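Guides > Shelving > Fitting the Pavdale wall shelf

Before you start, do please clear yourself a good bit of floor and have a cup of tea to hand, as the Pavdale goes up much more happily when you aren't in a hurry. You will need a pencil, a spirit level, a drill and the bag of fixings marked Zendell.

1. Hold the wall rail where you would like the shelf to sit and pencil a light line along its top edge. Check the line with your level, and then check it again from the other end.

2. Mark the 4 screw holes through the rail. Put the rail down somewhere you won't tread on it (we have all done it!).

CAUTION: Never drill directly above or below a socket or light switch. Use a cable detector first.

3. Drill each hole to a depth of 50 mm, brush out the dust and push the plugs in until they sit flush with the plaster.

4. Screw the rail on loosely, level it up, and only then tighten everything, working from the middle outwards.

5. Lift the shelf on to the rail, tilting the front edge up a little, and lower it until you feel it settle.

NOTE: Plasterboard walls need the hollow-wall fixings, sold separately as pack 77.
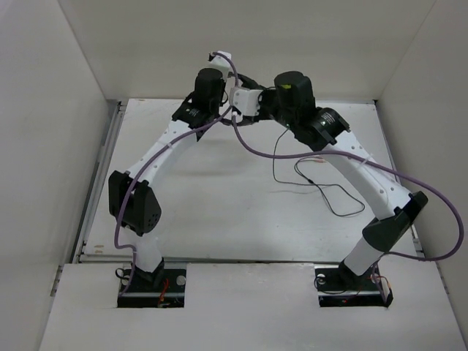 Care and cleaning

Wipe the shelf with a soft, barely damp cloth and dry it straight away. Go round the screws again after 3 months, particularly if you keep heavy books on it, and give any slack ones a gentle quarter turn.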